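Measuring and Marking, Unit 4: Point Grids on Paper
Course notes, November 2021
Prepared by Dilani Saha, with corrections by Gion Pfister

1. What the unit covers

A point grid is a set of positions laid out in rows and columns on a flat sheet. In Unit 3 the grids were printed. In this unit they are drawn by hand, in pencil, and each position carries a mark that someone else has to be able to read. Bring a ruler, a set square, a hard pencil and the small dice from the Stustby box. The dice are used for choosing positions and also as a known size to hold against the marks.

2. Dice and positions

A die with six faces cannot pick directly from five columns. The usual method is to roll, accept 1 to 5, and roll again on a 6. Roll once for the row and once for the column. Rows are counted from the top, columns from the left. A roll of 2 then 3 means second row, third column, and in a five-by-five grid that position falls on the center line.
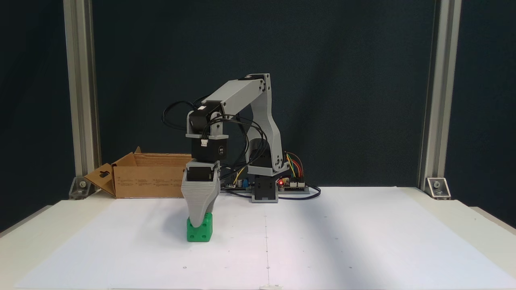 If a position comes up twice, ignore the second one and roll again. Write every roll in the log, including the ones you throw away. Last year several groups left out the sixes, and their logs could not be checked against the sheets. The class total for that exercise was 608 rolls, and 73 of them had no entry for the column.

3. The center line

Tape the sheet to the board before drawing anything. Start with a piece of clear tape at the middle of the top edge, let the paper hang, and smooth it downward. Draw the vertical center line next, very lightly. All column distances are measured outward from this line – never from the edge of the paper, which may not be cut square.

4. Marks

Two kinds of mark are enough for most work. A circle is a chosen position. A dot, tick or short dash is a position that belongs to the grid but was not chosen. Keep circles small. A large circle leaves doubt about where its middle is. 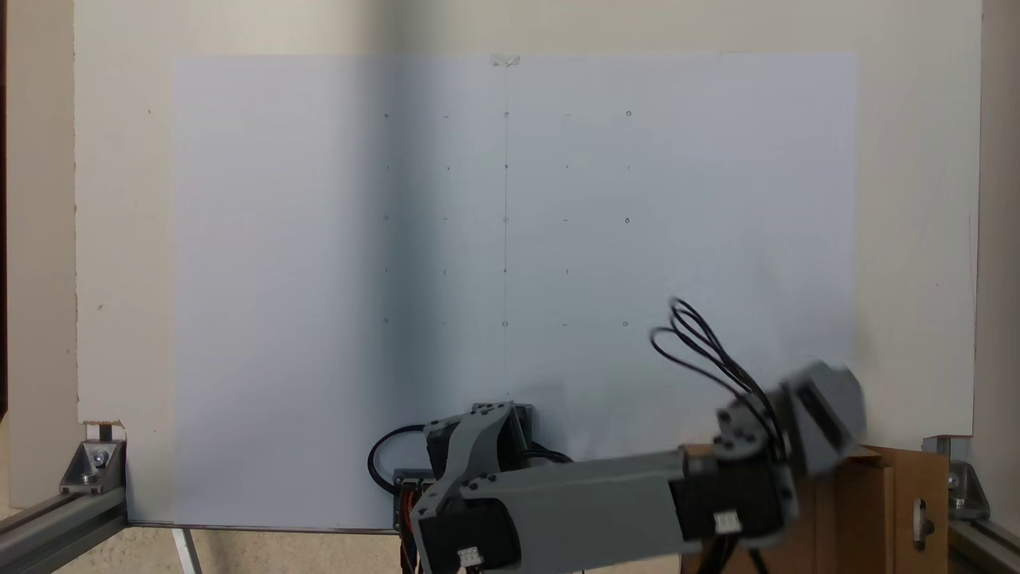

Figure 2. Five rows and five columns centered on the pencil line. Small circles stand at seven of the positions.

Read the grid in Figure 2 row by row and copy it into your notebook as a table, using O for a circle and a period for any other mark. The top row has circles on the center line and at the right end. Do the remaining rows yourself. Compare tables with a neighbor before handing them in.

5. Light

Pencil this faint changes with the lighting. Half a sheet may be in shade while the other half is bright, and the same mark will look heavier on one side. Move the lamp or your head and read it a second time. Do not go over the marks to darken them.
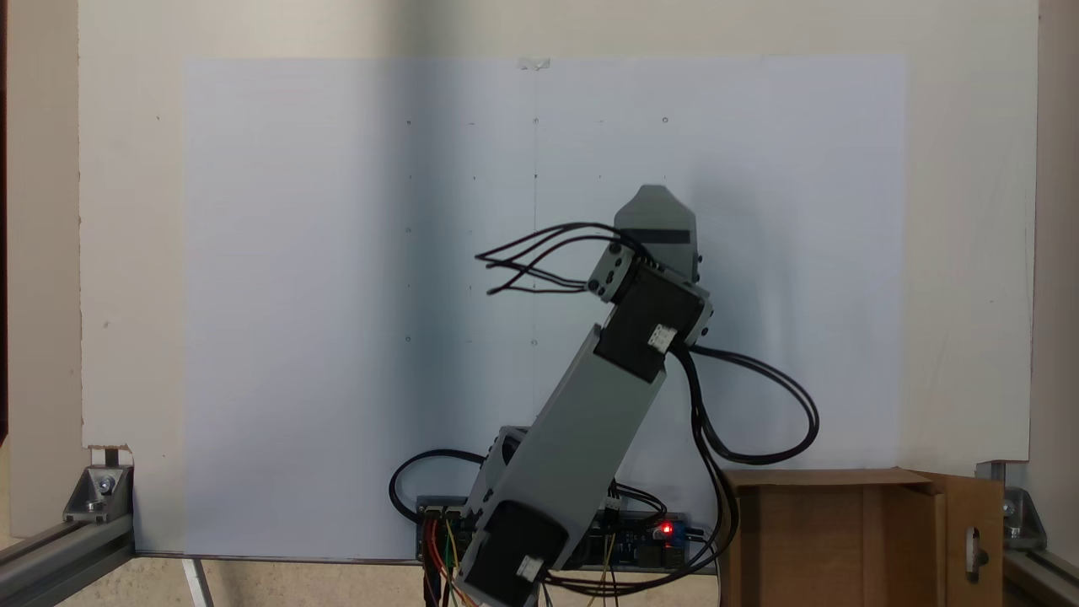

Figure 3. Paper on a cream-colored backboard, with clear tape at the top center and a soft shadow to the left.

6. To hand in

One sheet, one roll log and the table from section 4. Put your name on the back of the sheet. Chie Nakajima collects the work for group A and Katia Pellegrini for group B. Corrected sheets come back in December.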